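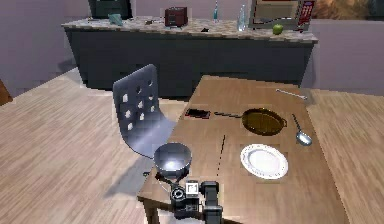 How often should you oil a wooden dining table?
Twice a year for most tables, more if it sits near a heater or a sunny window. Put a few drops of water on the top. If they sink in within a minute or two, it's time.

OK, quick notes on keeping a dining room in decent shape. Wrote these down in a hurry between loads of laundry so forgive the order.

Check the finish first
Oil is for oiled wood. Varnished or lacquered tops just get greasy and stay greasy. Try the underside near a leg – if the oil beads up or sits there, stop, wipe it off, use a damp cloth and a little dish soap from now on.

Oiling
Clear everything off. Wipe down, let it dry overnight. Thin coat, with the grain, old cotton T-shirt. Leave it 20 minutes. Wipe off ALL the extra, then wipe again. I use Flondex table oil, the small can, but any food-safe one will do. First coat on a thirsty table might need a second the next evening.

Oily rags: lay them flat outside till they're stiff and dry. Never balled up in the trash. They can heat up by themselves and catch fire. Please don't skip this one.

White rings
Mostly moisture trapped in the finish. Hair dryer on low, keep it moving, a minute at a time. Still there? Dab of plain white toothpaste (not gel), rub gently with the grain, wipe clean. Dark rings are a differnt problem, the water got down into the wood and you're looking at sanding.

Scratches
Small ones, rub with half a walnut. Sounds silly. Works on medium-toned wood, less so on pale stuff. Deeper ones get a wax stick – Surier does a decent set with the in-between browns.

Metal bowls going dull
Stainless: baking soda paste, soft cloth, rinse, dry right away. Drying is the bit people skip and that's where the spots come from. No steel wool. For a chalky film, a splash of white vinegar and warm water, then rinse well.

Chairs
Felt pads on all the feet. Stick-on ones fall off by September if you put them on in spring, at least mine do. Nail-on pads last. Wobbly chair? Turn it upside down and tighten everything before you reach for glue.

Walls and pictures
Dust frames from the top down with a dry paintbrush, the wide soft kind. Don't spray cleaner at the glass, it runs down behind the edge. Spray the cloth. For gold-colored frames no cleaner at all, just the brush.

Heavy picture, two hooks, not one. Stays level when doors slam. And put little felt dots on the bottom corners at the back so it doesnt mark the paint.

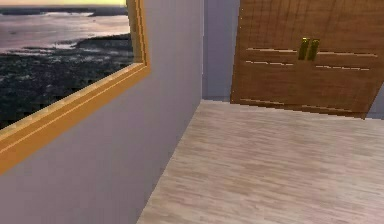

Big frames show dust along the bottom edge first.

Scuffs on painted walls: white eraser before anything wet. Then a barely damp cloth. Melamine sponges take the sheen off so test low down behind a chair.

Hanging height – middle of the picture 57 inches off the floor is the usual rule. Over a sideboard go lower, a hand's width or so above it.

Candle wax
Ice cube in a plastic bag till the wax goes hard, lift with an old gift card. Any haze left behind comes off with a warm cloth.

Will add crumbs-in-the-table-leaf tips when I get a minute. Skinny paintbrush, basically.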